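Section 4: Setting Up the Holds Shelf and Self-Checkout

This section covers the Podeo self-checkout station and the holds shelf that goes with it. It assumes you have finished Section 3 and that the catalog is already talking to the Wuvoso server. If the two are still not on speaking terms, go back. Nothing below will improve the relationship.

Set aside a morning before opening. The Bomwood branch did its setup during toddler story time and does not recommend it.

4.1 Before you begin

You will need:

The station, its power cord and the network cable
The receipt printer and one roll of paper
The admin card (blue stripe)
A staff login with Circulation rights
A stack of 20 books you don't mind checking out and returning all morning
One test patron account with no fines

Note: Do not use your own library card as the test account. Test loans stay in the borrowing history, and you will be getting recommendations based on them until you retire.

4.2 Connecting the station

1. Place the station on a level surface within reach of a wall outlet. The screen should face the aisle.

2. Plug the receipt printer into the port marked PRT. The port marked AUX is the same shape and does nothing at all in this version.

3. Connect the network cable, then the power cord. If you do it the other way around, the station will search for wireless networks and settle on the café next door.

4. Press and hold the power button until the green light stops blinking. This can take long enough to make you doubt yourself. Keep holding.

5. When the welcome screen appears, tap the admin card on the reader. Choose Branch, then type your branch code. Darwish branch staff should enter 318. Bomwood staff should enter 154.

Caution: A wrong branch code will be accepted cheerfully. Every book checked out will then appear to belong to the other building, and the delivery van will start moving your collection there one crate at a time.

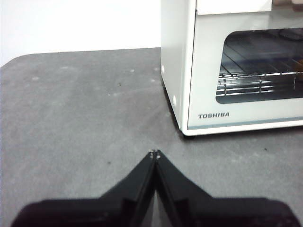
6. Tap Save. The station restarts by itself. Leave the power cord alone while it does.

7. Log in again and open Date and Loans. Confirm that the standard loan period reads 14 days. If it reads 0, the station will mark each book overdue as the patron picks it up.

4.3 Training the book pad

The pad reads the tag inside the back cover. It can read a short stack, but has opinions about what counts as short.

1. From the admin menu choose Pad, then Learn.

2. Clear the pad completely. Keys, phones and metal bookmarks all count as something.

3. Tap Begin and wait for the chime.

4. Put one book on the pad, spine toward you. Its title should come up on the screen. Remove it.

5. Repeat with two books, then three. Stop at five. The pad can be coaxed into reading a sixth, but it tends to forget the first one to make room.

6. Tap Finish.

If a title does not appear, turn the book over and try again. If it still does not appear, look inside the back cover. Older picture books were tagged by hand, and a good many tags have since been peeled off by readers of the age you would expect.

Note: Books with foil covers confuse the pad. Send these to the desk, where a person will read the barcode the way it was done in the old days of last year.

4.4 Setting up the holds shelf

Holds are filed by the last four digits of the card number, left to right, top to bottom. They used to be filed by last name, until enough patrons noticed what their neighbors were reading.

1. In the staff client, open Holds and choose Shelf Layout.

2. Enter the number of shelves, then the label for each one. Labels may have up to 20 characters. Longer ones are accepted and then trimmed, which is how a shelf came to be called LARGE PRINT AND AUDI.

3. Set the pickup window. The default is seven days. Any longer and the shelf fills up in January, when everybody has the same good intentions and wants the same cookbook.

4. Print a test slip. Fold it on the dotted line and tuck it into the book so that only the digits show.

5. Check out the test hold at the station using the test account. The hold should disappear from the staff client within a minute.

Caution: Do not delete a shelf that still has holds assigned to it. The books will stay where they are, but the system will deny having met them.
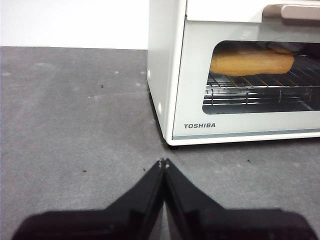 Toaster oven on a dark gray countertop.

4.5 Notices

1. Open Messages and choose Pickup Notice.

2. Read the default text aloud. If it sounds like a summons, edit it. The version that ships with Podeo opens with "You are required to collect," and patrons have arrived looking pale.

3. Set the sending time. We suggest 9:00 a.m. The factory setting is 3:00 a.m., and the complaints are articulate.

4. Tick Email, Text or both. Ticking neither is allowed and produces no warning.

5. Send one notice to the test account and check that it arrives with the right branch name at the top.

4.6 Finishing up

1. Return all the test books through the station, then look up two or three in the catalog. They should say Available.

2. Log out of the admin menu. The screen should go back to Welcome. If the blue stripe is still showing in the corner, you are still logged in, and so is the next person who walks up.

3. Put the admin card back in the desk drawer.

Receipt paper jams, frozen screens and the beeping are covered in Section 5.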